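Section 4: Changing the Ringtone and Notification Sounds on Your Phone

Now that the Prosora app is installed and you've signed in (if you haven't done that yet, please go back to Section 2, it only takes a minute), you're ready for the fun part, which is making your phone sound the way you'd like it to. We've tried to write these steps so that they work on nearly any Android phone, but every maker likes to move the menus a little, so don't worry if a word on your screen is slightly different from the one printed in this guide.

Before you begin

Have a look at your free storage. A single ringtone is tiny, but the Prosora sound packs come as bundles, and the starter pack (it's called Farkbridge Bells) needs 85 MB while it unpacks. Once it has settled in, it takes up 62 MB and stays there until you remove it. If you're on a limited data plan, wait until you're on Wi-Fi at home before downloading anything.

Note: The starter pack is free with every account. The larger Ramton pack holds 300 sounds and is a separate download, covered in Section 6.

4.1 Downloading a sound pack

1. Open Prosora and tap Library at the bottom of the screen.
2. Tap Packs, then scroll until you come to Farkbridge Bells.
3. Tap the small speaker next to any sound to hear it first. You can listen to as many as you like, and nothing is saved to your phone while you're listening.
4. Tap Get Pack. Your phone may ask whether Prosora can save files. Tap Allow.
5. Leave the app open until the bar fills all the way across and the word Ready shows up under the pack name.

Caution: Please don't switch the phone off while a pack is unpacking. If it does happen (batteries run down, we know!), open Library, press and hold the pack name, choose Remove, and start again from step 1.

4.2 Setting your main ringtone

1. In Library, tap the pack you've just downloaded so that the list of sounds opens up.
2. Tap the name of the sound you want. A new page opens with the sound's length and a row of buttons.
3. Tap Set As, then Ringtone.
4. The first time you do this, Android takes you to a settings page titled Modify System Settings. Slide the switch next to Prosora to the on position and press the back arrow.
5. Tap Set As and Ringtone once more. You should get a short message reading Ringtone Saved.
6. Ask someone to call you, or call yourself from another phone, and let it ring a few times so you can judge the volume.

If the new ringtone seems much quieter than your old one, press the volume button on the side of the phone, tap the little menu that pops up, and check the slider marked Ring. Most phones keep separate sliders for music, calls and alarms, and it's very easy to turn up the wrong one.
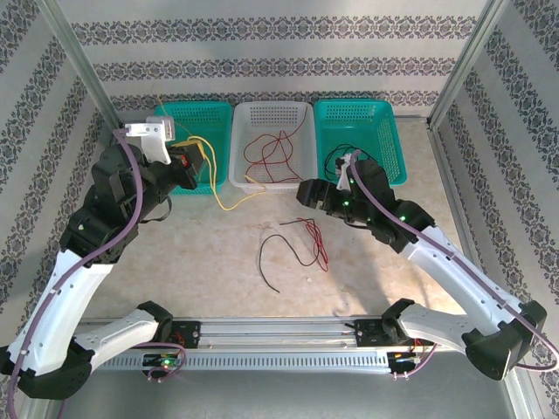

Will my ringtone disappear if I delete the Prosora app?

Your current ringtone keeps working as long as its file is still in the Ringtones folder on your phone. Prosora puts a copy there when you tap Set As, and that copy stays behind when the app is removed. The rest of the pack goes away with the app, so set everything you want to keep before you uninstall.

4.3 Giving one person their own ringtone

Lots of people like to know who's calling without digging the phone out of a bag, and this is a lovely way to do it. You'll be going back and forth between Prosora and your contacts, so take it slowly the first time.

1. In Prosora, open the sound you'd like to use and tap Set As, then Contact.
2. If your phone asks to let Prosora see your contacts, tap Allow. The app uses the list only to show you names to pick from.
3. Scroll to the right person and tap their name.
4. Tap Save.
5. Repeat with a different sound for anyone else you like.

Note: The contact has to be saved on the phone itself or in your online account. Contacts stored only on the SIM card can't hold a ringtone. To move one over, open your Contacts app, tap the person, open the menu in the corner and look for Copy or Move.

4.4 Notification and alarm sounds

Notification sounds should be short. Prosora will let you choose a longer one if you really want it, but after the fifth text message in a row you may be sorry! Anything in the Short Sounds part of the pack is a good place to start.

1. Open a sound from Short Sounds.
2. Tap Set As, then Notification.
3. Wait for the message reading Notification Saved.

For an alarm, the steps are the same except that you pick Alarm at the end. Your clock app may go on using the old sound for alarms you made earlier. Open each of those alarms, tap the sound name, and pick the new one from the list. Do try it out once before you count on it. Set an alarm for a few minutes ahead, put the phone down and wait, and then you can go to bed on Sunday night without wondering.

Caution: Do Not Disturb silences ringtones and notifications, and on some phones it silences alarms too. Check this under Settings, Sound, Do Not Disturb.

4.5 If something doesn't work

The sound plays in Prosora but isn't used for calls. Go back to step 4 in part 4.2 and make sure the switch is still on. Some phones turn it off again after a system update.

The phone shows error 1355. The pack didn't finish unpacking, most often for lack of space. Free up some room, remove the pack and download it again.

The ringtone starts late or fades in. This is a phone setting and has nothing to do with the sound file. Look for Increasing Ring Volume or Ascending Ring in your sound settings and turn it off.

Only the default sound plays after a restart. Packs saved to a memory card can take a little while to load. Move the pack to the phone's own storage by pressing and holding its name in Library and choosing Move to Phone.

You can go back to your original ringtone any time you like. Open your phone's Settings, tap Sound, tap Ringtone, and choose the one you had before. Your Prosora sounds stay in the same list, a bit further down.

Next: Section 5, Trimming a Song with the Seneviratne Editor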